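The Third Wall

The work order from Clenero specified three walls, one horizontal surface, and completion by Sunday. It did not specify a pattern. Iwona Wróbel read it twice in the van and then called the office, where the phone rang until it stopped.

She carried in the paste table first, then the rolls. Panon had supplied two lots of the same paper, lavender-gray with a small dark flower, and the lot numbers differed by 18. On the label this was described as within tolerance. Under the work light the second lot was slightly warmer than the first. She cut a strip from each, taped them side by side at eye level, and went to measure the left wall.

The left wall was out of plumb by 6 millimeters over its height. The right wall was true. The back wall had been skimmed by someone who had stopped early, and a ridge ran across it at an angle that no straightedge could make sense of. She sanded the ridge, vacuumed, sized the plaster, and wrote down the time, which was 10:40.

Nhung Âu arrived at eleven with the surface. It was gray and white, in a marble pattern, and it was wrapped in a moving blanket held on with two straps. She set one end on the floor and looked at the strips.

"Which one is going up?"

"Both," Iwona said. "There isn't enough of either."

"Then the change goes in a corner."

"Which corner?"

Nhung had worked for Fanditz for nine years before coming to Clenero, and at Fanditz they settled such questions in writing. She took out her pad and drew the three walls in plan. The light came from overhead and a little to the left. A change in color at the back right corner would read as shadow. She marked it with an X and put her initials beside it.

They hung the back wall first. The repeat was short, and the waste on each drop was under a hand's width. Iwona pasted and booked the lengths and gave each one the same soaking time, checking her watch. Nhung brushed out from the center. Where the ridge had been, the paper lay down, lifted, and lay down again. They watched it for one minute and then moved on.

At noon they ate in the doorway. Nhung said that the Bednarek job had come back.

"The whole job?"

"One seam. He says he can see it from his chair."

"Can you?"

"I sat in the chair," Nhung said. "I could see it after he pointed. I sat there until I could see two others that he hadn't found. I didn't tell him."

Iwona folded the foil from her sandwich into a square. In her own apartment there was a seam behind the refrigerator that she had hung at twenty-three, her first, overlapped by the thickness of a coin. She had moved the refrigerator perhaps three times since then, always for some other purpose, and each time had looked at the seam before doing anything else.

The left wall took the afternoon. The first drop was set to a plumb line and the error was let out into the corner, where the flowers narrowed gradually until, near the top, one was missing half its petals. The right wall took 50 minutes. It was the second lot, and at the corner it read as shadow.

The surface went in last. They lifted on a count, lowered the back edge, and slid it home. Nhung checked it with the long level, shimmed the right side, and checked it again. The invoice came to 353, before materials, and she wrote it on the same page as the plan, under her initials.

Iwona stayed behind to collect the blades. When the floor was clear she stood at the open side, where a person would stand to use the surface, and looked for the half flower. It took her a while. She stepped to the left and found it again at once, and then from the right, and then from the door with her coat on.

She went back the following April to look at it once more.
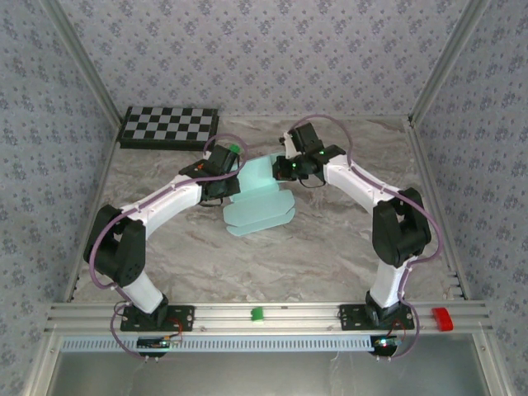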